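### 3.2 Where the paper goes

The office filing system has been declared dead so often that one hesitates to report it in good health. Of the 72 workplaces in our survey, all but 6 still kept printed matter within reach of a desk, and most of those six turned out to have a cupboard. We use the term "desk paper" for this material: manuals, bound reports, notebooks, loose sheets in holders, and the catalogs that suppliers go on mailing to people who left in August.

Earlier work on desk paper tends to sort it by content. Nikolaidis proposes nine classes, from "legal" to "sentimental," and the scheme is admirably complete. It is also hard to apply to an object such as a lunch menu with a contract clause written on the back, of which the Wendach site supplied two. We sort by retrieval instead, and ask how an item is stored, how it is found again, and who believes they know where it is. The third question produced the most data and the least agreement.

Three storage habits cover nearly 2,000 of the items logged. Stacking is the most common and the most defended. Owners of stacks report high confidence in finding things, and at Endesora this confidence survived a trial in which the median search ended in a different stack. Upright storage, in magazine holders or between bookends, gives faster retrieval for bound items and slower retrieval for loose sheets, which slump. Drawers come last on every measure except tidiness as judged by visitors.

Upright storage deserves a closer look, as it is the habit most often recommended by people who sell holders. Its advantage depends almost entirely on the spine. A labeled spine can be read at arm's length; a plain one has to be pulled out, looked at, and put back, usually somewhere else. At Famgate we recorded shelves where every holder was the same color and none was labeled. Staff there described the arrangement as "clean." They also kept a stack on the floor.

Plain covers add a second cost. A bound item with no title on the front must be opened before it can be identified, and an opened item tends to be read. We had not planned to measure this – the protocol assumed that people looking for a document wanted that document – but 9 of the timed searches at Wendach were abandoned in favor of something more interesting. We have kept them in the totals as failures, though the participants disagreed.

Desk height had no effect on any of this. We mention it only to spare others the trouble of buying standing desks for the purpose (see Figure 4 for plain covers and uniform holders of the type discussed).
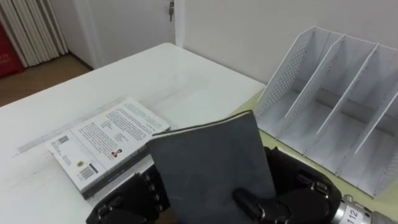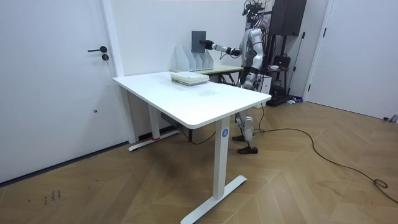

**Figure 4.** Plain materials in an upright storage setting. First image: a book with an unmarked gray cover. Second image: white magazine holders in a row, with a standing desk.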